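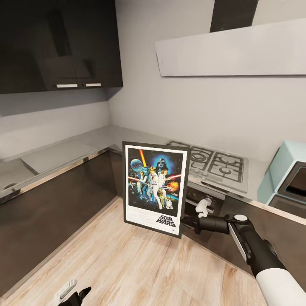
A framed Star Wars poster in a kitchen

Guadalupe Salinas is a singer and television presenter best known for the talk show Stostico, which she has hosted since its second series. Before moving into television she recorded two albums with the vocal group Villalobos.

Early career

Salinas began singing in hotel bars while training as a dental nurse. She joined Villalobos as a replacement for Friederike Baumgart, who had left to have her first child, and sang lead on the group's only hit single, "Vistau". The group split up after a summer tour on which the final show, in July, drew a crowd of 3,000. Baumgart and Salinas later recorded a duet, which was given away with a magazine and has not been reissued.

Television

Salinas first appeared on Stostico as a guest. She was asked back to cover for the original host, Teodoro Meléndez, when he lost his voice, and took over from him at the end of that series. Meléndez stayed on as a producer.

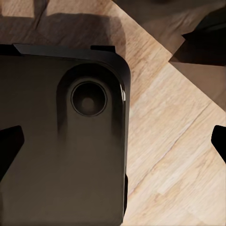

Under Salinas the programme moved from late evening to 7 pm and dropped its house band. The studio audience was cut from 843 to 500 after a change of venue – a move she criticised in several interviews at the time. The musical guest slot was kept, and Salinas has sung in it four times herself.

Personal life

Salinas was engaged to the actor Blair Crichton for three years. They met at a charity auction, where Crichton paid 1,521 euros for one of her stage dresses on behalf of his sister. The pair announced their separation in a joint statement and have both declined to discuss it since. Salinas shares a house with her manager, Hülya Tekin, and Tekin's two sons.

Discography

With Villalobos: Jiltix; Second Helping
With Friederike Baumgart: "Half the Way Home" (single)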